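Stunberg Round Wicker Basket with Artificial Fruit

Home > Kitchen & Table > Display & Staging > Faux Fruit

In stock. Ships from our Nergate warehouse. Order before 2 p.m. and it goes out same day.

Quick notes

Round basket, woven wicker, brown. Thicker braided rim. Comes with artificial fruit, already picked out so you don't have to match pieces yourself. Good for counters, dining tables, show homes, play kitchens, shop windows. Light enough to move with one hand when you need the table back.

We started carrying this one in July after a lot of people asked for a fruit basket that doesn't look like a craft fair leftover. The fruit is shiny. If you want dull, powdery, "antique" fruit, look at the Trestix range instead – different thing, different price.

What's in it

One basket, six pieces of fruit. The banana is the big one and most people lay it across the middle, then tuck the rest in around it. The yellow pear sits nicely with its neck up against the top of the banana. Star fruit goes under the pear, ridges showing. You can do it any way you like obviously, but that layout fills the basket with not much wicker left showing in the center.

Banana has speckles and a ridge line down its length. Pear has little freckles. Star fruit is more of a yellow-green, so the yellows dont all run together.

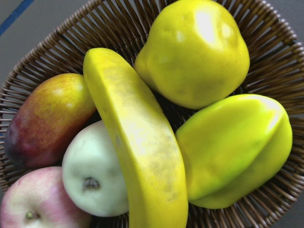
Arranging it

Biggest piece first. Push it down so it touches the bottom of the basket, then work outward. Leave the rim clear, it's the best part of the weave. If it looks flat, turn the star fruit so the grooves catch the light.

For a bigger table, 2 baskets side by side works better than one overloaded one. Extra loose fruit is sold separately (see Saragih loose fruit, singles and bags).

Cleaning

Fruit – damp cloth, drop of dish soap, dry it off. No solvents, no glass cleaner, they can take the shine down. Basket – soft brush or the brush end of the vacuum on low. The strands are thin and there are gaps between them so crumbs do fall through, lift it and wipe underneath now and then. Don't soak the basket. Don't put it in the dishwasher, we've had two come back that way.

Keep out of strong sun if you can. Any yellow will fade in a south window given long enough.

Please read

Not food. Not a chew toy either. Small kids will try to bite the pear, so keep an eye on them. Real fruit in the basket is fine if it's dry and you put a napkin down first.

The weave varies from one basket to the next. Color varies a bit too, some come darker. Not a fault, we can't swap for that.

Returns and trade orders

30 days is the other shop, ours is 9 days from delivery, unused, in the box. Keep the paper packing untill you're sure.

Staging companies and schools: trade price starts at 6 baskets, mixed with other Stunberg lines if you want. Ask for Anderson Batista on the trade desk. For window displays and anything over 700 pieces of loose fruit talk to Tove Steinarsdóttir first, lead times are longer.

Customers also looked at

Stunberg Oval Bread Basket
Stunberg Wicker Tray, Low Sides
Trestix Matte Fruit Set
Saragih Loose Fruit, Single Banana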